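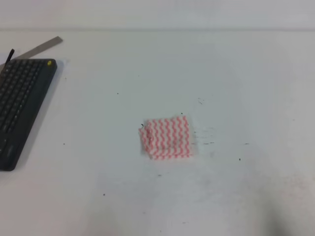 회사 소개

톨타스톤(Toltaston)은 사무실 책상과 공용 작업대를 닦고 정돈하는 회사입니다. 책상 위를 비우고, 닦고, 물건을 다시 제자리에 놓는 일을 합니다. 바닥 청소나 유리창 청소는 하지 않습니다. 필요한 고객에게는 해당 업체를 따로 알아보시도록 안내합니다.

처음에는 인쇄소와 설계사무소 몇 곳의 작업대를 맡았습니다. 자, 펜, 키보드가 늘 나와 있는 자리라서 일반 청소 업체가 손대기를 꺼리던 곳들이었습니다. 지금은 학원, 연구실, 콜센터, 공유 오피스까지 맡고 있으며 직원은 모두 30명입니다.

하는 일

정기 관리는 한 달에 2회 또는 4회 방문으로 나뉩니다. 방문 시간은 오전 6시부터이고, 업무가 시작되기 전에 마칩니다. 저녁 방문은 사전 협의가 필요합니다.

흰색 상판은 검은 얼룩과 가루가 눈에 잘 띄기 때문에 문의가 가장 많습니다. 흰 상판은 마른 천으로 먼저 가루를 걷어내고, 남은 자국은 물기를 꼭 짠 천으로 닦습니다. 연필 자국과 지우개 가루가 섞여 있으면 젖은 천부터 대지 않습니다. 번지면 일이 두 배가 됩니다.

키보드는 케이블을 뺄지 말지 고객이 정합니다. 빼지 않는 경우에는 한쪽으로 밀어 두고 밑면 자리를 닦은 뒤 원래 각도로 돌려놓습니다. 키보드 밑에 자나 메모지가 끼어 있으면 버리지 않고 옆에 올려 둡니다. 서랍은 열지 않습니다.

사용하는 천

저희는 작은 천을 접어서 씁니다. 한 면이 더러워지면 다른 면으로 다시 접고, 쓸 면이 없으면 새 천으로 바꿉니다. 흰 바탕에 붉은 계열 물결무늬가 있는 천은 상판용이고, 무늬 없는 회색 천은 키보드와 전화기용입니다. 두 가지를 섞어 쓰지 않습니다. 사용한 천은 라얼리(Larley) 작업장으로 가져와 세탁하고, 완전히 말린 다음 접어서 보관합니다. 섬유유연제는 쓰지 않습니다. 상판에 막이 남는다는 고객 의견이 있어 그만두었습니다.

천을 접는 방법도 정해져 있습니다. 모서리를 맞춰 반으로 접고, 다시 반으로 접어 손바닥으로 눌러 폅니다. 신입 직원은 첫날 오전에 이것부터 배웁니다.

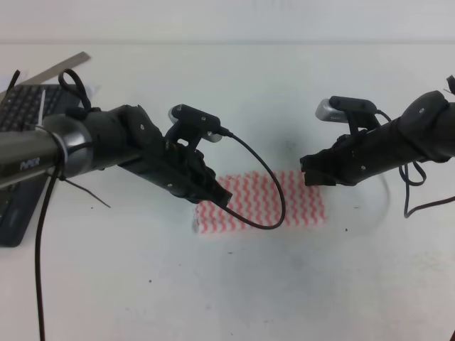
함께 일하는 사람들

대표 조드와 우스트하위전(Zodwa Oosthuizen)은 설계사무소에서 총무 일을 하다가 회사를 세웠습니다. 견적과 신규 상담을 직접 맡고 있습니다.

현장 책임자 시부시소 은들로부(Sibusiso Ndlovu)는 방문 일정과 직원 교육을 담당합니다. 관리 중인 고객의 자리 배치 변경이나 주의 물품은 은들로부에게 알려 주시면 다음 방문부터 반영됩니다.

상담 안내

상담은 라얼리 사무실에서 하거나 방문으로 진행합니다. 책상 수, 상판 색과 재질, 평소 책상 위에 두는 물건을 미리 적어 주시면 견적이 빨리 나옵니다. 7월에는 신규 방문 일정이 일찍 마감되니 그 전에 연락해 주시기 바랍니다. 기존 고객의 방문 일정은 그대로 유지됩니다.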